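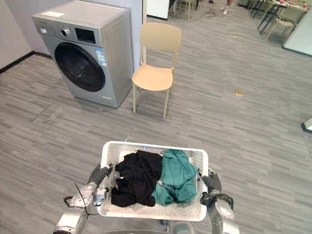
4. Getting the washing to the machine

If you have followed section 3, the Tandivel is level, plumbed in and no longer wearing its transit bolts. (If you skipped section 3, please go back. The bolts matter, and the noise they make at full spin is hard to explain to the people downstairs.)

4.1 Before you carry anything

1. Use a basket with two handles and holes in the sides. The plastic kind is fine. Solid tubs hold on to damp, and anything left in one over a warm September will smell like a pond by the end of it.

2. Clear the floor between the bedroom and the machine. Shoes, post, cats. You will not be able to see your feet.

3. Open the machine door first. You will forget this at least once and end up trying to hook it open with a knee.

4.2 Loading the basket

1. Sort into the basket, not out of it. One kind of wash per trip.

2. Keep it below the rim. A basket heaped above the rim sheds socks, always one from each pair.

3. Turn dark things inside out if you want them to stay dark. Crumpled is fine at this stage. You are washing these clothes, so there is no call to fold them.

4. Empty every pocket. One paper tissue will cover a black jumper as thoroughly as snow.

Note: Black with a strong green or blue is usually a safe pairing once both have been through the wash a few times. Anything new and brightly coloured should go in alone for its first two washes, whatever the label says about being colourfast.

4.3 Carrying

1. Take one handle in each hand and lift with the basket level.

2. Walk forwards. People do try it the other way.

3. Set the basket down on the floor in front of the machine, far enough back for the door to swing. Do not rest it on the top of the machine during a spin. It will travel, and it will choose the side nearest the wall.

CAUTION: Vinyl flooring is slippery when wet, including the sort printed to look like planks. Wipe up drips as they happen. Do not slide a loaded basket along the floor; any grit trapped underneath will leave a scratch you will see every morning for years.

4.4 Filling the drum

1. Shake each item out as it goes in. A wadded-up shirt goes round as a wadded-up shirt and comes out clean on the outside only.

2. Leave a hand's width between the top of the load and the top of the drum. The maximum dry load is 6 kg on Cottons and 4 kg on Easy Care. These are limits. They were not meant as a challenge.

3. Check the rubber door seal for trapped cuffs and straps, then push the door until it clicks.

4. Turn the knob to the programme you want and wait for the display to show the time remaining. The last minute may last longer than the others. We have looked into this and have no news.

4.5 While it runs

Wipe out the basket before it carries anything clean. This takes moments and is skipped in every household we have visited, including that of Oduor Muli, who wrote this section.

Sweep the floor while you are there. Bits of paper and fluff left near the machine have a way of joining the clean load when you drop a sleeve.

If the display shows E4, the door is not shut properly. Open it, find the sock, and shut it again. For all other codes, see section 9.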